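Kindden opens its compact room to trade and public visitors

Friday, February 28, 2025

For immediate release

Kindden, the home furnishing and fittings company, today announces the opening of its compact room, a single furnished space in which visitors may see a working desk, clothes storage and bathroom fittings from its current ranges. The room opens to trade customers first and to members of the public the following week.

The project brings together three ranges that Kindden has until now sold through separate catalogues. The Shek desk is intended for people who work or study at home and have only a short length of wall to spare. The Ilar clothes rack is for coats, jackets and other items in daily use. Kolleck is the company's family of black shower fittings. Altogether, 23 products will be available to order through the room during the year, although not all of them will be on show at the same time. 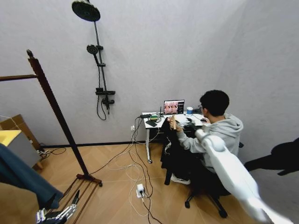 The Shek desk in use, with a black office chair and the Kolleck rain shower head on the back wall.

The walls have been kept pale and the floor is in a light wood tone, laid in a herringbone pattern. A narrow black baseboard runs along the foot of the walls. Kindden selected these finishes in January after its design staff compared them with two darker schemes, both of which were found to make the white desk look larger than it is.

Bahman Farahani, Head of Interiors at Kindden, said: "A good many of our customers live in one or two rooms. They work there and they hang up their coat there, and they wish to see how the furniture looks when it is being used. We have asked our own staff to sit and work at the desk for that reason."

Customers' own clothes are welcome. Those considering a rack are invited to bring a heavy coat or a long dress and to see how far it falls when hung. Hangers may also be brought from home, and a member of staff will be on hand to advise on which kinds suit heavier cloth.

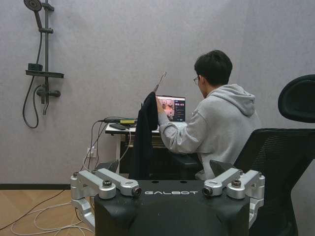 Reading time: 4 minutes

The Shek desk has a plain white top on slender white legs. It takes an open laptop and leaves space for a cup and the small things that gather on any working surface. The standard model is 87 cm wide and is sold without drawers. Kindden offers a separate cable tray for customers who wish to keep leads off the floor; it may be ordered with the desk or fitted afterwards with an ordinary screwdriver. Chairs are not included in the price of the desk.

The length of wall set aside for the desk and the shower fittings is 288 cm. Kolleck fittings are supplied in dark finishes. The set chosen for the room has a round rain shower head at the top of its riser rail and a handheld shower head clipped below, with a small shelf and a control lever lower down. Customers may compare the height of the rail with their own bathroom plans, and printed fitting sheets are available at the reception desk.

Before the opening, Kindden invited a small number of existing customers to spend an hour in the room and to comment on the furniture. Their remarks have been passed to the design staff and will be taken into account when the Shek range is next revised.

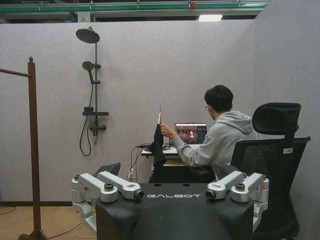
Hok-lam Poon wrote that the desk was a comfortable height for a full morning's work, but asked that a hook be offered for the end of it, "so that a jacket can go somewhere when one sits down". The same letter suggested a second, deeper desktop for people who use a separate keyboard and like to push the laptop further back. Kindden is considering both requests - the hook is the more likely of the two to appear this year.

The Ilar clothes rack is made in wood with a dark brown finish. A horizontal bar meets a tall, slanted post with a small knob at its top, and the base is slatted, with parallel runners resting on the floor. Matching wooden hangers are sold in packs of four. The rack is delivered flat and is put together at home by one person, though a second pair of hands is advised when the top bar is fixed in place.
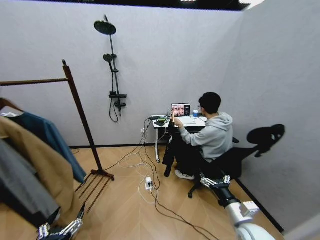 The Ilar rack with a denim jacket and a tan coat; the Shek desk and Kolleck shower set at the back of the room.

Visits for trade customers are by appointment. Members of the public may attend without booking on weekday afternoons, and groups of more than four are asked to write in advance. Orders placed in the room are delivered on the same terms as orders placed by post or online. Swatches and finish samples may be borrowed for up to two weeks against a signed receipt.

Notes to editors

Kindden supplies furniture, storage and fittings for small homes. Shek, Ilar and Kolleck are product ranges of Kindden. Price lists are available from the press office on request, as are interviews with Bahman Farahani.

ENDS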